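Wet crawl spaces - what sellers can fix before the inspector shows up

Speaker notes, Plivside sellers evening. Posted because people asked. Cleaned up a bit, not a lot.

Say hello. Thank Pei-shan Fu for the room and the coffee. Check the back row can hear. Ask for hands: who has been in their own crawl space in the last year? Ever? Wait for the laughs, move on. 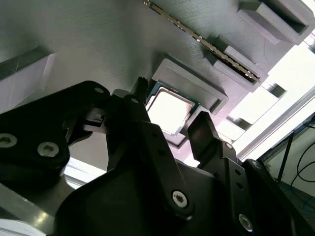 Reading time: 6 min

Who I am, keep it quick. Inspections for Turkow, mostly older houses on the low side of town, a lot of them on crawl spaces, a few on half basements. I go under them. I come out and write down what I saw, and then somebody's sale gets tense for a week.

Tonight is only the stuff under the floor. No roofs. If someone asks about roofs, Hoi-yan Yeh is doing roofs and attics next month, flyer by the door.

START WITH THE STORY

House on the corner lot, seller had painted everything, new kitchen faucet, lovely. Hatch in the hall closet under a pile of board games. Got it open and the smell came up. Buyer's agent standing right next to me.

Under there: bare dirt, plastic in one corner only, insulation hanging down in strips, dryer vent just ending in the air between two joists. Years of lint. Wood moisture reading high all along the north side.

Cost to the seller in the end: a price cut much bigger than the repair. The repair bill itself was $537. Dryer duct, downspout extensions, new plastic. Say the number twice, let it sink in.

Why the price cut was bigger. Buyer was scared. Scared people don't haggle over a receipt, they haggle over the worst thing they can picture. Seller had no time left to get quotes. That's the whole talk really, the rest is details.

WHERE THE WATER COMES FROM

Go through in this order, outside first. People always want to start inside with a fan or a dehumidifer. Don't let them.

Gutters. Clogged, or fine but dumping at the corner. Look at the ground under each downspout. If there's a hole washed in the mulch, water is going down beside the foundation. Extensions are cheap. Get them well out into the yard, past the flower bed.

Grading. Soil should fall away from the house, 6 inches over the first ten feet is what I look for. Hardly any of the old places have it anymore. Soil settles, people add beds with edging, edging holds the water in like a bathtub. Ask who has landscape edging. All the hands go up, always.

Keep soil and mulch down off the siding too. Don't fix the slope by burying the bottom board. Seen it done. Termites love it.

Neighbor's lot. Sometimes it's not your water. Walk the side yard in the rain, in boots, with a phone. Best fifteen minutes you can spend on this. Gergely Hegedűs on my street found a sump line from next door pointed straight at his wall. They sorted it out with a longer hose and a six pack.

Sprinklers. Heads that hit the wall. Run each zone in daylight and just watch.
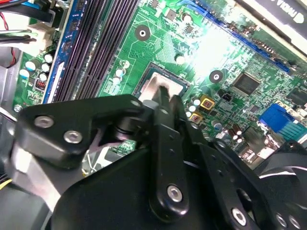 Then plumbing. Slow drips at the tub trap and at the toilet flange. Nothing shows upstairs for years. Look for a dark ring on the subfloor from underneath, or rusty nail tips. Put a paper towel on the ground under the trap, come back next day.

AC condensate line - some of these go into the crawl space on purpose!! Whoever did it thought dirt drinks it. All summer long, every day. Pipe it outside or put in a pump.

Dryer vent, see story. Also bath fans. I've found bath fans ducted DOWN. Don't ask me.

Last one is ground moisture. Bare soil gives off damp even when it looks like dust. Which gets us to plastic.

PLASTIC

Vapor barrier, ground cover, same thing for tonight. 6 mil is the least I like to see, thicker if you or the furnace guy will be crawling on it. Overlap the seams by a foot, tape if you can, run it up the wall a little and around the piers. Cover all of it. 100 percent of the dirt, not the part you can reach from the hatch.

I can tell when it was done last week. That's OK! New plastic is fine. New plastic on top of a puddle is not fine, and I do lift the corners. So dry first, then plastic.

Take the junk out. Old doors, cardboard, the paint cans, scraps of lumber from when the house was built. Cardboard and wood on soil is a buffet for bugs. Also I can't see past it, and if I can't see it I have to write "not inspected", and buyers read that as "something is hiding in there".

Pause for questions here if it's going well. If Tin-yau Chow is in the room he'll ask about closing vents. See next part.

VENTS OPEN OR SHUT

The fight that never ends. Old advice was open in summer, shut in winter. Problem around here is muggy summer air coming in and hitting cool ducts and cool wood. It sweats. So open vents can make it wetter.

But. Don't just stuff foam in them and walk away. A sealed crawl space is a system - ground cover all the way, walls sealed, some way of drying the air, and thought given to any gas furnace or water heater down there that needs air to burn. That last one is safety, slow down and say it properly. If you have gas equipment under the house, talk to a pro before closing anything.

For a seller with a month to go: usually leave the vents how they are, fix the screens, get the water away from the house. You won't win the vent argument before closing day.

INSULATION

Hanging fiberglass batts. If they're dry, push them back up, wire hangers, an afternoon's work. If they're wet and heavy take them out. Don't put new ones up against damp wood. Rather see bare joists drying than pretty pink stuff over a problem.

Mention energy here for a minute. Cold floors come mostly from air leaks. Plumbing holes under the tub are the big ones, you can put your arm through some of them. Also ducts that have come apart. Had one where the whole living room run had dropped off and was heating the spiders. Mastic on the joints, not the gray cloth tape. The cloth tape lets go.

Ask what their winter bill was like. Somebody always shouts one out. November is when I get those calls.
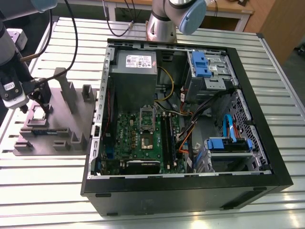 Duct check is easy, by the way. Fan on, crawl along, hand on the joints. You'll feel it. Wear long sleeves.

MOLD, THE WORD

Everyone's been waiting for it. Be calm. I write "fungal-like growth" since I don't run a lab. White fuzz on a joist isn't the end of the world. Surface stuff on sound wood can be cleaned once the damp is gone. Soft wood is a different matter. Screwdriver test: push the tip in. Stops dead, good. Sinks in, call someone who does structure.

Don't bleach it the night before. Smells like a pool down there and I will write that down too. And don't paint over it. White paint on three joists out of thirty looks exactly like what it is.

Don't buy the scary package. There are outfits who'll quote a full encapsulation from the driveway. Get two prices at least, ask each one where the water is coming from. If they can't say, send them home. Yupin Wiriya (here tonight I hope, wave) got three quotes on her mother's place and only one of the guys had walked around the outside.

WHAT THINGS COST

People want numbers, I'm nervous giving numbers. Say that these are from jobs I've seen here and will be off for other towns.

Downspout extensions, cheap, do it yourself.
Ground cover, do it yourself if you're skinny and patient. Otherwise a day of labor.
Condensate pump, not bad.
Sump pit and pump with a proper discharge, up to $3000 on the jobs I've followed up on. More digging, more money.
Structural repair, can't guess, get it looked at.

Tang does the drainage work on a lot of the houses I see and Dukeo does ducts. I don't get anything from either one. There are others, list on the back table. Inspectors shouldn't be fixing what they inspect, so please don't ask me to bid on it.

PAPERWORK

Keep reciepts. Take pictures before and after, with something in them that shows where you are. Put it in a folder on the kitchen counter for the inspection. I do read it. Buyers read it more.

If you know about past flooding, disclose it. Ask your agent what the form wants. A fixed problem with a paper trail is a short talk. One that gets found later is a lawyer.

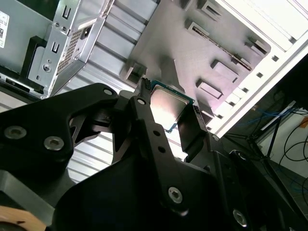
Also clear the hatch! Move the shoes, the vacuum, the board games. If the hatch is outside, unlock it and cut back whatever is growing on it. If I can't get in I have to come back and somebody pays for the second trip.

Lights. If there's a bulb down there make sure it works. Little thing but it puts me in a better mood.

SAFETY if they go look for themselves

Tell someone you're going in. Gloves, a real mask, knee pads, two flashlights. Look for wires hanging before you crawl into them. Standing water and wiring in the same space, stay out. Sewage smell, stay out. Snakes - I've met two, both were more upset than me.

QUESTIONS, likely ones

Do I need my own inspection before listing? No, but a crawl space only visit is short and I'll do it on a Saturday. Card on the table.

Does a dehumidifier fix it? Only after the outside water is dealt with. Otherwise you're paying to dry the yard.

What about radon? Separate test, separate evening. Kits are easy to find, follow the directions on the box.

Slab houses? You got off easy, you still have gutters.

How soon to start? Couple of months ahead if you can. Wood takes its time drying.

Out by nine, they lock the parking lot. Take the leftover cookies.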